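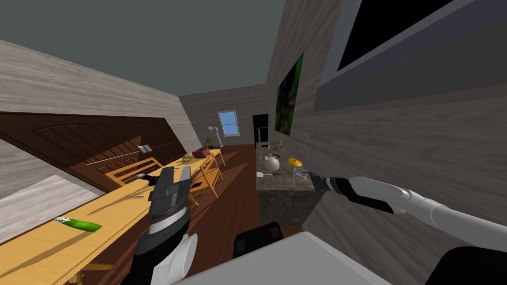 long table, light wood, my favorite kind

ok I've been threatening to do the kitchen table thread since September so let's go. I have opinions and I just made coffee

I grew up in a house where everything happened at the table. Homework, taxes, haircuts, one very bad attempt at candle making. The dining room was for coats

then I moved to Ernley and the apartment had no room for a table at all, just a bar thing with 2 stools. I lasted a year and a half. You can't roll out dough on it, you can't spread a newspaper, and you sit side by side like you're both waiting for a bus

so I started reading about old tables (as one does at 1 am) and wow, people used to be so much harder on them. Scrubbed with sand! Chopped on directly! The top was just a big cutting board that you also ate off

the historical society in Ernley has a household inventory from 1765 and I got to look at it with clean hands and no pen. The family lists "one long table, much worn" right between the kettle and the cow. No chairs listed. I think about that a lot. Where did they sit. Benches? Were the benches too sad to write down

the lady at the desk thinks benches got lumped in with "sundry lumber" which is also what I'm calling my closet from now on

anyway I bought one! Secondhand, 6 feet, pine, from the guy who runs Toprak (the used furniture place behind the feed store, go, he's cheap on rainy days). It has a burn mark shaped like an iron and a bunch of tiny holes at one end where I'm guessing somebody clamped a pasta maker for years

getting it upstairs was its own event. The legs unscrew. We learned this on the second landing

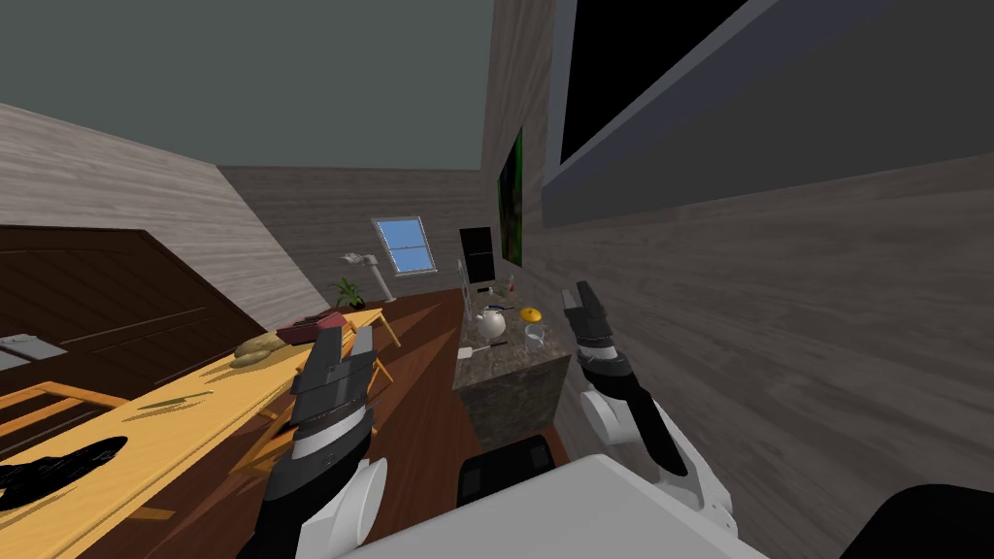
marble counter, for the marble people

speaking of which, a few of you are in my replies about marble. Yes it's cold, yes pastry loves it, my aunt had it and I was jealous. But one lemon half left overnight and you've got a ghost ring forever. Wood you can sand

finish question, because I got 15 DMs last time: I used Divero, the plain one, no tint. Two thin coats and then wait a whole day between them, don't be like me and put a bowl down at lunch. It smells like crayons for a week and then it's fine

no I did not sand out the iron mark. I like the iron mark. It's where my mug goes

first real meal on it was clesska, my grandma's Clesska with a capital C if you ask her, basically cabbage and noodles and way too much butter. We ate out of the pan. Dripped on the new finish, wiped right off, I nearly cried

still need a bench. The ones at Toprak right now are church benches and they're longer than my kitchen, I measured twice hoping it would change

if you've got a family table with a weird mark on it please post the mark and tell me the story, I'm going to be up late again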